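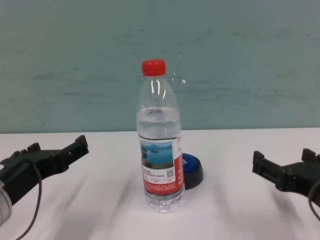
3. Methods

3.1 Setting and participants

The study was carried out in two primary schools in the Bernham district, referred to in this paper as Bekton and Bandara after the neighborhoods they serve. Families were invited by letter, and 80 children between eight and eleven years old were enrolled with the written consent of a parent. Children with a kidney condition, or with any condition for which a doctor had set a limit on fluids, were not eligible. Both schools serve a cooked lunch at noon and allow one outdoor break in the morning.

3.2 Drinking routine

At Bekton, teachers set fixed drinking times at the start of the day, before the morning break, and after lunch. Children could also drink whenever they asked to. At Bandara, the usual practice continued, under which water was available in the hallway and in the lunchroom only. No sweetened drinks were given out at either school during the study period.

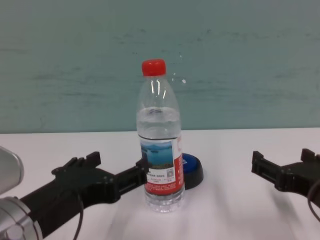 Figure 1. Clear plastic water bottle with a red screw cap and printed label, partly filled.

Teachers at Bekton received a short briefing from Menaka Wickramasinghe before the routine began. The briefing covered the drinking times, the record sheet, and the handling of requests to leave the room. It gave no advice on diet, as the study was meant to test the routine alone.

3.3 Measures

Fluid intake was recorded on the Femeck sheet, a one-page diary filled in by the child at school and by a parent at home. Each child kept the diary for 14 school days.

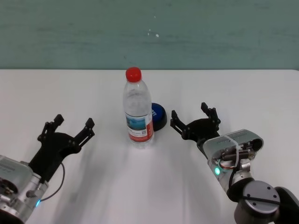
Parents also noted headaches, bedtime, and any day missed through illness. Attention was measured with a timed letter-search task, given in the classroom in the early afternoon. Bhupendra Yadav scored all task papers without knowing which school they came from.

3.4 Missing data

Diaries with more than two blank days were left out of the analysis of intake – 6 in all – but the attention scores of those children were kept. Of the diaries that remained, 41 came from Bekton.

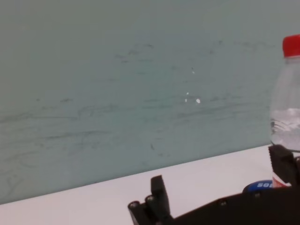
Where a single entry could not be read, the parent was asked to confirm it by telephone within the same week. Entries that could not be confirmed were treated as blank. Body weight was not measured, and intake is therefore reported per child and per school day.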